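Does rinsing matter? Sourdough starter jars and what grows on the rim

Project report, spring term
Theda Stöcker and Gerd Steinbach
Handed in 23 April 2019

1. Why we did this

Gerd's family bakes. Mine doesn't. When he brought a starter to the shared kitchen in January everybody had an opinion on how the jar should be kept. Wash it every time, never wash it, wash it but no soap. The online recipes are no better, half of them say a crusty jar is fine and "part of the flavor". We wanted to know if the way you clean the jar changes the starter at all. Rise height, smell, sourness, and whether mold shows up on the glass above the dough line.

Original plan was also to compare flours. Dropped that after the first meeting, too many jars.

2. Background, short

A starter is flour and water with wild yeast and lactic acid bacteria living in it. You feed it by throwing some out and adding fresh flour and water. The bacteria make acid, the acid keeps most other stuff from growing. That is why a starter can sit on a counter and not rot. But the acid is in the dough. The thin smear that dries on the glass above it is a different place, it dries out, gets wet again at the next feeding, and it's in contact with air the whole time. So if mold is going to start anywhere our guess was there.

Our hypothesis: cleaning the rim will make no difference to the rise but will make a difference to mold.

3. Setup

One mother starter, rye, from Gerd's aunt in the Sauerland. She calls it Skoltar, no idea why, the name stuck and it's what we wrote on the labels. We fed it up for a week until there was enough and then split it into jars. Same kind of jar for all of them, straight sides, loose lid.

Three ways of cleaning:

A - jar swapped for a hot-washed one at every feeding
B - rim and inside wall wiped with a wet paper towel at every feeding
C - nothing. Never touched.

Feeding once a day, equal weights of starter, flour and water, by the kitchen scale. We ran it for 28 days. Flour was the Dekalell whole rye, all from one sack so that couldn't be the reason for anything. Water from the tap, left out overnight.

The jars stood on a shelf in the back kitchen, not on the window side. We moved them around one place every day so no jar was always next to the wall. The wall gets warm in the afternoon when the heating pipe is on.

4. What we measured

Rise: rubber band at dough level right after feeding, second reading at the highest smear mark the next day. Written down in millimeters.

Sourness: pH strips, once a week. The strips are not very exact and reading the color is kind of a judgment call. We both read each one without telling the other and if we didn't agree we took the middle.

Smell: a card with words to circle (apple, yogurt, vinegar, nail polish, wet cellar, other). Filled in before looking at the label. Tried to anyway. After two weeks you know which jar is C just from picking it up, it's sticky.

Mold: yes or no, plus a drawing of where.

Temperature: one thermometer on the shelf, read at feeding time. Should of bought one that logs by itself.

5. Results

Rise. Pretty much what we expected. All three groups went up fast in the first days and then leveled off. Best single reading was 40 mm, in a B jar. The C jars were hard to read toward the end because the glass was so smeared you couldn't tell yesterday's mark from last week's. We stuck a strip of masking tape on the outside and used a flashlight from behind, helped a bit. Taking this into account we don't see a difference between A, B and C that we'd want to defend.

Sourness. Same strip color in all groups in week one. In weeks two and three the A jars read slightly less sour. Our explanation: when you move the starter to a clean jar you leave the old sour scrapings behind, so a bit less acid gets carried over. In the last week they were equal again. Could be the strips.

Smell. Apple and yogurt mostly. Nail polish came up on the days after the kitchen was cold, in every group, so that's a temperature thing or a hungry starter thing and has nothing to do with the jar. Wet cellar was circled only for C.

Mold. None in A. None in B. Two C jars got it, the first one on day 19. Small gray-green spot on the dried crust, right under the lid thread, not on the dough. We threw both out with the lids still on and did not open them again. The other C jars stayed clean to the end, which suprised us.

6. Problems

The cold weekend. Heating was off in the building and the shelf dropped way below what we wanted. Rise went flat in all the jars, came back after two feedings. We kept those days in the table but marked them.

Discard. We didn't think about how much we would be throwing away. Ended up making crackers, then pancakes, then giving it to anyone who'd take a bag. Next time smaller jars.

Scale. The first one (a Josonik, the flat glass kind) drifts when the battery is low. Noticed it because the dough in one jar was suddenly like soup. Checked it against a full pack of butter, changed the battery, fine after that. One feeding has wrong weights, it's marked too.

Labels. Don't write on the lid. Lids get mixed up. Write on the glass.

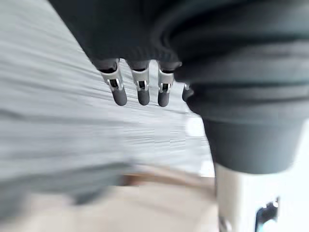
Department of Food and Household Science, Student Projects

7. Discussion

For the rise it doesn't matter how you treat the jar, at least not over four weeks and with a strong rye starter. We would be careful about saying the same for wheat. Wheat starters are runnier, less sticks to the glass, or maybe more, we went back and forth on that.

For mold it does seem to matter. The spots grew on crust and there was no crust in A or B. But we only had mold in two jars and if someone told us it was bad luck with a lid we couldn't prove them wrong. More jars would fix that, or a longer run.

Wiping was as good as swapping in everything we looked at. It takes a few seconds and you don't need a second jar. Gerd's aunt does it with her finger, which we did not test.

One thing we argued about: the lid. All of ours were loose lids and the crust was always thickest right under them, where it's damp. A cloth cover might dry the crust out faster and then maybe C would be fine as well. Or it would let more spores in. That would be the obvious next project if anybody wants to pick it up, we have the jars.

Also the blind smelling should be done by somebody who didn't do the feeding. We knew that and still did it ourselves, ran out of time to ask around.

8. Who did what

Theda: feeding on even days, pH strips, tables, this text except section 2.
Gerd: feeding on odd days, mold drawings, section 2, getting rid of the discard.
Both: smell cards.

9. Leftover notes

Raw readings are in the blue binder on the shelf by the door, smell cards in the back pocket. Day 11 is missing for the B group, page got wet. Temperature sheet is complete.

If you want some of the Skoltar there is a dried batch in the freezer, top drawer, in the paper envelope. Crumble a spoonful into warm water, add rye flour, wait. First couple of feedings it won't do much. Please wipe the jar.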